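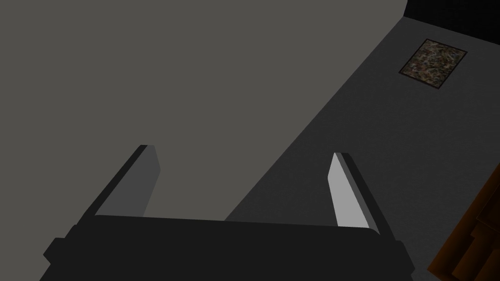 What does a care home have to settle before it buys a robot?

The door it has to open first, and who will pay when the quote turns out to be short.

Hanne Briem had written those two lines on the cover of the budget folder in May, and by the time the others came in she had crossed out the second one and written it again, larger.

Bendside had 59 residents and one elevator. The owners had set aside money for a single machine, to carry linen and meal trays at night. Two suppliers had answered. Trukier wanted the full price on delivery. Shemweta would lease, at 1,000 a month, with service included for the first year.

"Included how?" asked Eduard Kollár. He ran maintenance and had brought his own copy of the contract, folded in four.

"They come if it stops," said Hanne.

"From where?"

She looked. The contract didn't say.

Natnael Ejigu turned his laptop so they could all see. He had spent the week running trials in the simulator, in a house that came with the software and looked nothing like Bendside. The rooms were too bare and the colors were wrong. He had told Hanne this twice already, and he told her again.

"I don't care about the walls," she said. "Show me a door."

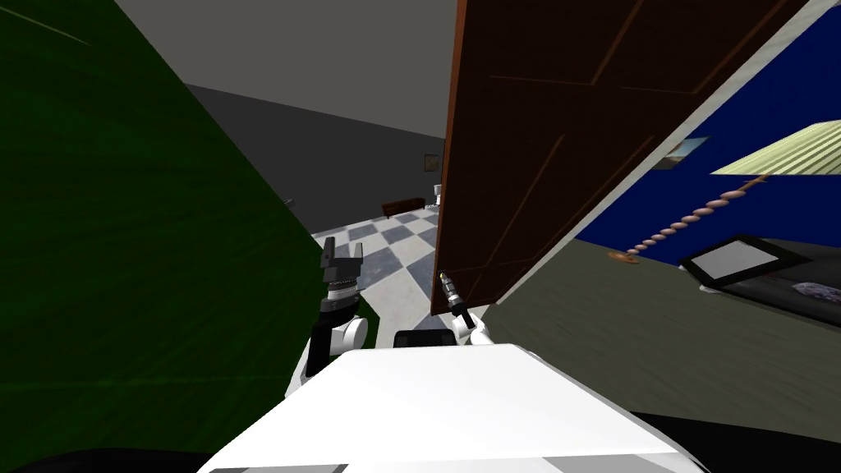
Right arm at the door, checkered floor in the room beyond.

Eduard leaned in. "Ours have closers on them. Heavy ones."

"I can put in a heavier door," Natnael said. "I can't put in yours until somebody measures it."

"Measures what?"

"How hard you have to pull. Every door on the night route."

Eduard unfolded the contract and wrote on the back of it. There were 6 doors on the night route, and he named them from the laundry up. The one by the kitchen stuck in wet weather. Hanne asked what it would cost to replace the closers, and he said 500 for each door, parts and labor, if he did the work himself.

"That isn't in the budget," she said.

"No."

She added a line to the sheet – door closers, 3,000 – and the total at the bottom went red. Three months of the Shemweta lease, gone before anything had rolled through the front entrance. She moved the training days down to next year and it stayed red.

Dagný Arnardóttir, who had the night shift and had not been asked to any of the earlier meetings, was eating an orange at the end of the table. "Which side does it stand on when it pulls?" she said.

Natnael didn't know what she meant.

"The laundry door opens toward you. If you've got the cart, you have to back up, and there's a radiator. I leave the cart by the stairs and come back for it."

He typed something. Eduard wrote down the radiator.

"Would you want it?" Hanne asked her. "The machine."

Dagný thought about this while she put the peel in her napkin. "For the trays, yes. I'd want to know who I call at three in the morning."

Hanne turned back to the service page. She picked up the phone and asked for Aksel Bundgaard at Shemweta, and was told he was at lunch. She left three questions with the woman who answered: where the service people came from, whether they came at night, and whether the first payment could wait until the doors were done.

Then she printed the sheet, red total and all, and gave Eduard the spring scale from the kitchen drawer. He went down to start with the laundry.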